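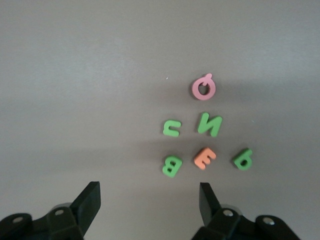 Newsletter > Materials and Storage > Foam letters

Foam letters: sorting, checking and storing a mixed set

6 min read

Foam alphabet letters are bought as sets and used as loose parts. After one season in a shared room, most sets are incomplete, mixed with pieces from another set, or both. The Winham room completed a full sort of its letters in December, and the procedure below is the one now used there at the end of each term.

Work surface

Use a plain, matte tabletop in a neutral color. Gray is suitable. Pink, green and orange pieces all separate clearly from it, and the holes in letters such as B and Q are easy to check when the surface shows through them. Patterned tablecloths slow the work. Glossy tops reflect overhead lights and make small nicks in the foam hard to find.

Put out a small group at a time. Large piles overlap, and overlapped letters get missed. Leave a gap between pieces so that each outline can be read on its own.

Orientation

Thick foam letters have no obvious front when both faces are the same color. A piece dropped on the table can land rotated, face down, or both. Turn every piece upright before recording it. The following cases cause most of the errors:

N and Z. A capital N rotated a quarter turn reads as Z in many typefaces. Compare the proportions with a known N from the same set. If the set is cut to a square outline, the two may be interchangeable and should be recorded as a pair.

Lowercase u and n. These can be the same shape turned halfway around. Check for a stem or spur at one end. If there is none, record the piece as u/n.

B. The lobes belong on the right. Many cut-out Bs are symmetrical top to bottom, so a flipped piece can be used without correction. If the lower lobe is larger, turn the piece until that lobe is at the bottom.

E. Count the arms. A piece with three arms is E in any rotation, although children often read it as M or W when the arms point down or up.

Q and O. Look for the tail. On short-tailed designs it is a small knob and can be worn down by handling. A Q with no tail left goes in the O compartment.

Mixed case

Uppercase and lowercase pieces should be separated at the first pass. A lowercase u next to a capital B and a capital N is usually the result of two sets being poured into one tub. Thickness is the most reliable test. Stack the doubtful piece against a known one on a flat surface and run a finger across the join. Color is less useful, as most makers use similar greens.

Sorting by color

Color sorting is optional. It helps if the letters are used for vowel and consonant work and the set is color-coded, but many sets are not coded consistently. The Winham stock holds 72 usable pieces after the December sort, and color has no fixed relation to letter in it. The compartments are therefore labeled by letter only.

Condition check

Squeeze each piece once between finger and thumb. It should return to shape promptly. Withdraw any piece with the following faults:

- tears at an inside corner, most common on E and N
- bite marks or missing foam
- a split in the narrow part of a B, between the two holes
- surface that leaves color on a damp white cloth

Withdrawn pieces are not repaired. Glue leaves a hard edge and the joint opens again.

Cleaning

Wipe with a cloth dampened in lukewarm water and a small amount of dish soap. Wipe again with clean water. Lay the letters flat in a single layer, turn them once, and leave overnight. Do not place them on a radiator. Foam can curl with heat and a curled letter will not sit in an inset board.

Storage

The Wilell tray (stock number 606) has one compartment per letter and a lid that clips on two sides. Letters must lie flat. Standing them on edge leaves a bend in long pieces. Do not stack loaded trays more than 6 high. Spare pieces go in a separate zip bag marked with the case, upper or lower.

Returns and exchange

Bring surplus letters to the Monday exchange, sorted and clean, with a list of what is needed. Unsorted bags are not accepted.

This site uses cookies to remember your reading preferences. Accept | Manage settings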